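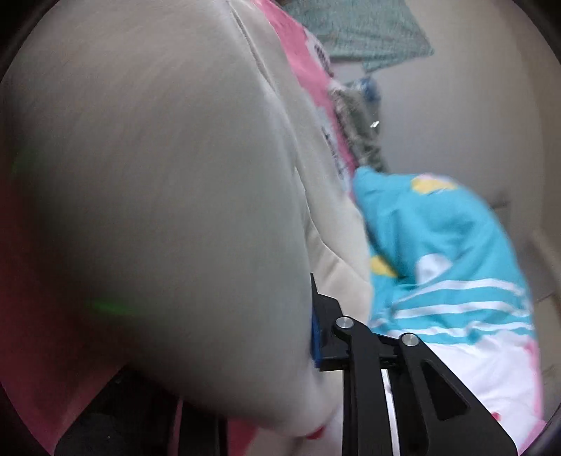 WORK AND AUTOMATION
Handout 2: Textile sorting and the people who do it
Unit coordinator: Saskia Pryor

Purpose of this handout

This handout accompanies the second lecture on automation in manual work. It deals with the sorting of used clothing and household textiles, a task that has been slower to change than packing or palletising. Students should read it before the tutorial and bring written answers to the discussion points at the end.

1. The task

At the Ornimton sorting centre, donated textiles arrive in mixed bags and are tipped onto benches. A sorter takes hold of one item, separates it from the pile, opens it out, checks it for damage and assigns it to a grade. An experienced sorter makes most of these decisions by touch while the item is still being lifted.

Cloth presents particular problems for a machine. It has no fixed shape. One garment may lie across several others, and a fold in a single piece can look much like the boundary between two. Printed areas and stripes bend with the fabric and may be partly hidden. A two-sided gripper closing on a heap must take up one item and leave its neighbours behind, often with cloth pressed against the fingers on both sides. Labels and printed lettering, which a sorter would smooth flat to read, are frequently blurred or creased when viewed from close to the gripper.

For these reasons the centre has divided the task. Under the Kekeo arrangement, as it is known on site, grippers pick single items from the pile and present them to a person. Grading remains with the sorter.

2. What changes for staff

The centre employed 19 sorters when the arrangement began in August, and the same number are employed now. The content of the job has altered in several respects.

Physical load. Bending and pulling at the heap have been reduced. Standing time has not. Sorters at the Sala bench report less strain in the shoulders but more stiffness from remaining in one position.

Pace. Sorters formerly set their own rhythm and could put a difficult item aside. Items now come to them at an interval fixed by the equipment. Management has agreed that each sorter may pause the feed without giving a reason — a provision that staff representatives regard as the most important part of the agreement.

Skill. Knowledge of fibre, wear and resale value is still required. Picking skill is used less, and new starters have fewer chances to acquire it. The labour of clearing a missed or double pick falls to the nearest sorter and did not appear in the original job description.

Recognition. Some sorters have spent time handling the gripper tool by hand so that their way of approaching a pile can be recorded. Whether this is ordinary duty, training or a separate form of work was not settled at the outset. It is now paid at the trainer rate.

3. Measuring the result

In one trial shift at the Sala bench, 559 items were presented for grading. Students should treat this figure with care. It includes items returned to the pile and presented again, and it says nothing about the quality of the grading. A count of items per shift was simple to collect. Fatigue, interruptions and the time spent correcting picks were recorded only in the supervisors' notes.

The Ekell bench, which remains fully manual, is used for comparison. It receives heavier goods such as blankets and curtains, so the two benches should not be compared directly on output.

4. Terms used in the lecture

Double pick: two items lifted together where one was intended.
Presentation: the act of holding an item where a sorter can inspect it.
Residual task: work left to people after part of a job has been automated, whether or not it was planned for.

5. Discussion points for the tutorial

Identify the residual tasks described in Section 2 and state which of them should appear in a revised job description.

Consider who ought to control the speed of the feed, and on what grounds an employer might wish to limit the right to pause it.

Propose one measure of job quality that could be collected at both benches without adding to the sorters' workload.

Written answers should not exceed one page and are due by 29/03/2026. Late work will be accepted only where an extension has been arranged with the unit coordinator beforehand.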